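Search this site Go
Home | Stories | Prompts | Events | About
Print this page | E-mail to a friend

A Day at the Trudthorpe Short Fiction Fair

I have wanted to go to the Trudthorpe fair ever since I started posting stories here, and this September I finally made it. I left home before six in the morning with a thermos, two notebooks and a draft I was too shy to show anyone. By nine I was in line outside the old grain exchange with a whole crowd of people who also write love stories on their lunch breaks. I can't tell you how good that felt!

The big draw for me was the prompt wall. Gokon Press puts it up every year, and this time there were 736 prompts pinned along the corridor, all sent in by readers. You pull one down, keep it, and have until closing to write a story of no more than 500 words. Mine said "The last person to leave the wedding." I stood there grinning like a fool, then went to find a chair.

The writing room is upstairs, with long tables and tall windows, and it was so quiet you could hear the pens. I wrote four openings and crossed out three. The one I kept starts with a caterer folding napkins (I have no idea where she came from, but I like her). My final count was 353 words, which is short for me – I usually can't get two people through a front door in that.

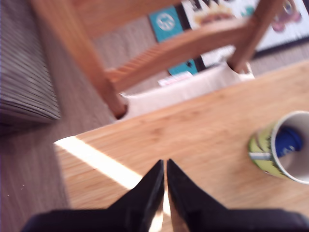
Light wood and sunshine at the fair.

After lunch I went to the Sakai workshop on dialogue, and it was the best hour of the day. We each read a page of our own work out loud with all the "he said" and "she said" parts left out, and the group had to guess who was talking. Mine fell apart by the fifth line. Both of my characters sounded exactly like me, just in different moods! I have already gone back to my summer story and given the husband shorter sentences, and he's a lot more fun now.

I also spent too long at the Skuveck table, where they sell small hand-stitched story booklets for $5 each. I bought one about a lighthouse and one about a divorce, and read the divorce one standing up by the coat racks. It's very funny, and then on the last page it isn't, and I had to go get some air.

The open reading started at four. I had planned to just listen, but the person next to me was signing up and passed me the pen, so up I went with my napkin story. My voice shook for the whole first paragraph. People laughed where I hoped they would and once where I hadn't planned it – I'm keeping that line.

If you go next year, eat before you get there, as the soup line is long and slow. Parking behind the exchange fills up early, but the lot by the river had plenty of room. I'll post the wedding story here once I've fixed the ending.

Print this page | E-mail to a friend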